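CHAPTER 6
Laying and Clearing: Tableware in the Shared Dining Room

Tamunoemi Garba

In this chapter you will learn to:
- sort tableware by use before it goes on the table
- choose a layout for a small group
- keep a side table for spare pieces
- check the floor and the walkways before people sit down

Key words: place setting, side table, flatware, hollowware, clearing order

6.1 Why tableware gets a chapter of its own

In Chapter 5 we looked at storage. We now move to the table itself. Most students who come to the Odukoya course can already lay a table at home, where everyone knows where the spoons live. A shared dining room is different. The people who eat there may not have met before, the crockery comes from several sets, and the person who lays the table is often not the person who clears it.

When the dining room at Favgate was surveyed for the first edition of this book, it held 1622 pieces of tableware, and only 139 of them belonged to a complete matching set. Mixed crockery is normal. You will meet an orange plate beside a teal one, a speckled bowl next to a plain one, and gold cutlery in the same drawer as silver.

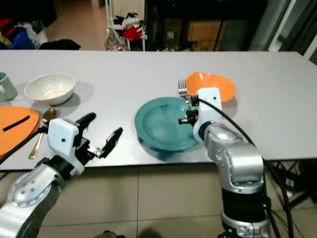 Mixed sets need a rule, and the one used throughout this book is to sort by use first and by colour second. Flat plates go together whatever their colour. Bowls go together whatever their glaze. Only when every person has the right pieces do you start to think about whether they look well side by side. Students who begin with colour tend to run short of forks.

6.2 Flatware and hollowware

Flatware is the trade word for forks, knives and spoons. Hollowware covers anything made to hold something: cups, jugs, bowls, canisters. Some books put plates under flatware as well, and you may see this in older catalogues. We keep plates as a group of their own.

Spare pieces belong on a side table. Put the tall pieces at the back against the wall or screen, with the shorter ones next to them. Stack plates at one end. Leave the middle clear for flatware, where it can be reached without leaning over a cup. Forks left lying across each other should be straightened before the meal - they catch when you pick one up in a hurry and the other ends up on the floor. 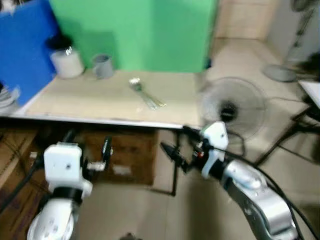 6.3 The floor around the table

A table can be laid perfectly and still be awkward to use. Before you call anyone in, walk the full way round it at an ordinary pace. Look for four things: chairs left standing out, cables across the walkway, boxes pushed under the table where feet will go, and anything that stands on the floor close to a corner.

Fans need particular care. In warm weather a floor fan is often moved from one spot to another during the day, and its lead moves with it. Set it where the air passes beside the table. Air blown straight across will cool the food and lift paper napkins.

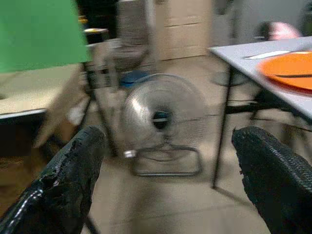
Fig. 6.3 A floor fan beside a white table, with an orange plate on the table top.

The Zinel kitchens keep a record of small accidents, and in the year to May there were 124 entries for their dining rooms. Around half were trips, mostly over leads and chair legs. Broken plates came a good way behind. The record is printed in full at the back of the book, and you will need it for Activity 6C.

6.4 Clearing order

Clear in the reverse of the order in which you laid. Serving bowls leave first, then plates, then flatware, then cups. Cups stay until last because people go on drinking while they talk. The side table is cleared after the main one, and the pieces that were never used go straight back into store without washing, unless they have been handled.

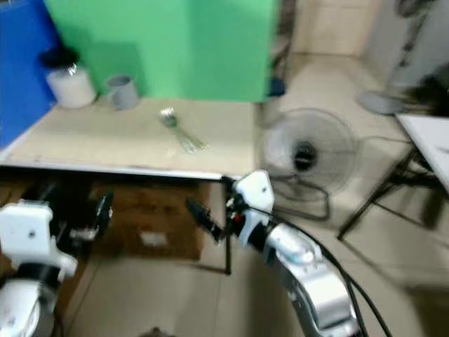
Check the side table twice. A single fork is easy to miss when the plates have gone, and a canister tends to be treated as part of the furniture. At Tornow, where the tables are cleared by a different team each day, a short card is kept in the cutlery drawer with the number of each piece that should be in store. The team signs it when the count is right.

Activity 6A
Choose a table you use often. List every piece on it under three headings: plates, flatware and hollowware. Note any piece that you found hard to place and say why.

Activity 6B
With a partner, lay a table for six from mixed sets. Swap places with another pair and clear the table they laid, following the order in 6.4. Write down where you had to stop and think.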